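Two-arm corner: bricks, bin, bad language

The brick sort goes on. Members who drop in on Thursdays will know the two-armed build has taken over the long wall of the workshop, and that the people attached to it have stopped answering to their own names. For everyone else, a quick catch-up from the bench.

The job sounds like something you'd hand a four-year-old to get ten minutes' peace. Pick the toy bricks off the table, put them in the teal bin, leave the fruit alone. A four-year-old would be done before the kettle boiled. We've logged 1,106 tries since we started keeping a proper tally, and the kettle has seen a lot of use.

Manuela De Luca looks after the software and has named the current version Kornetti, after the previous one, Bermúdez, developed a habit of reaching for a brick, thinking better of it and going home. Kornetti is bolder. It's very keen on the bin. It's less keen on opening its fingers once it gets there, and Manuela has spent two evenings on that one problem, muttering – mostly at the wrist cable, which she blames for everything.

Bricks are a rotten thing to practise on, and that's why we picked them. They lie on their sides, they lean on each other, and now and then two are clicked together and come up as a pair, which the tally sheet has no column for. We argued over whether a pair scores one or two. The vote went to one, and I'd like my objection recorded.

New rules for anyone running a session: tip the bricks out in a heap and don't neaten them. Write the try number down before you start. Keep your sleeves and your mug on the other side of the tape. If an arm does something odd, hit the stop first and fetch a witness second.

We've spent $90 of the parts money so far this month, nearly all of it on finger pads and cable ties. There's a fresh bag of both in the drawer marked Grustusport, and if you borrow from it for your own project, please put a note in so I can be cross with the right person.

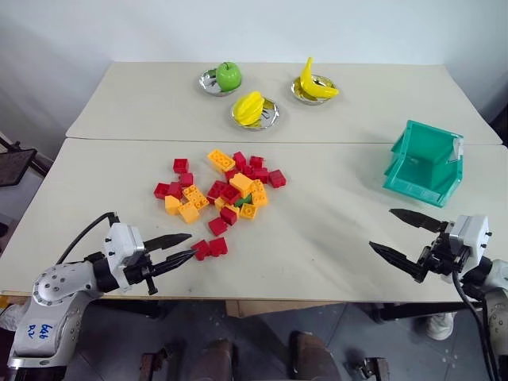
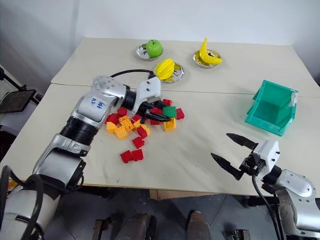
Drononbridge, Thu 23 January

Three plates of plastic fruit at the back, bricks out in front of them, the green one in among the red and yellow. The green brick has become a sort of mascot and gets a cheer whenever it makes the bin. The star fruit does not get a cheer. It's meant to stay on its plate.

Next job is teaching the right arm to wait its turn. Bring a chair if you're coming to watch, and a biscuit for Manuela if you want a go.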